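Setting Up the Deck Layout in the Tilano Cell Simulator

Last revised 1 October 2022 by Luana Medeiros

Applies to Tilano cells with one arm and a single work platform. Complete the layout in simulation before moving any holder on the real deck. A layout file saved here loads directly onto the cell controller.

Before you start

Load the base cell file for your site (Harnerside or Gatholm). The two differ in floor height, and a layout built on the wrong base will put every pick too high or too low. Set the arm to its home pose and clear any saved offsets from earlier work.

Placing the holders

1. Open the deck editor and turn on grid snap.

2. Place the instrument first. It is the only item that cannot be shifted later without teaching the arm again.

3. Add the plate holders on both sides of the instrument. Leave at least 5 mm between neighboring holders so the fingers can open.

4. Place the tip rack and the open trays last. Keep tall items out of the path between the home pose and the instrument.

5. Assign a plate type to each holder that will carry one. Leave the type blank for a holder that starts empty. A blank holder can receive a plate but is skipped by pick commands.

6. Save the layout under a new name. Do not overwrite the base file.

Checking reach and clearance

Run the arm to the approach point over the instrument at slow speed and stop it there. Rotate the view until you can see both the gripper and the items behind the elbow.

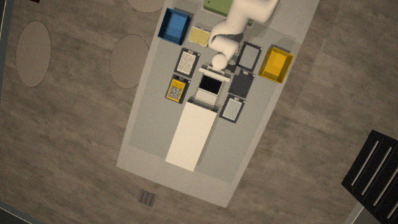
Deck layout in the simulator, with the gripper above the instrument in the center column.

Look at the elbow before the gripper. On this layout the tip rack sits close to it, and a small change in approach angle can close the gap. If the clearance tool reports less than 3 mm at any point, move the rack or pick the other elbow solution in the arm menu.

Step through each holder in turn, using an approach height of 200 mm. Error 137 means the target is outside the reach of the wrist at its present angle. Change the angle first and move the holder only if the error remains.

Sending the layout to the cell

Export the file and load it on the controller with the arm disabled. Check each real holder against the layout, including its rotation. Then run the full sequence once at slow speed with no liquid and no tips.

If a pick is off by the same amount at every holder, correct the platform origin. If only one holder is off, reseat that holder and teach its position again. Enter the new values in the Bastos log for the cell.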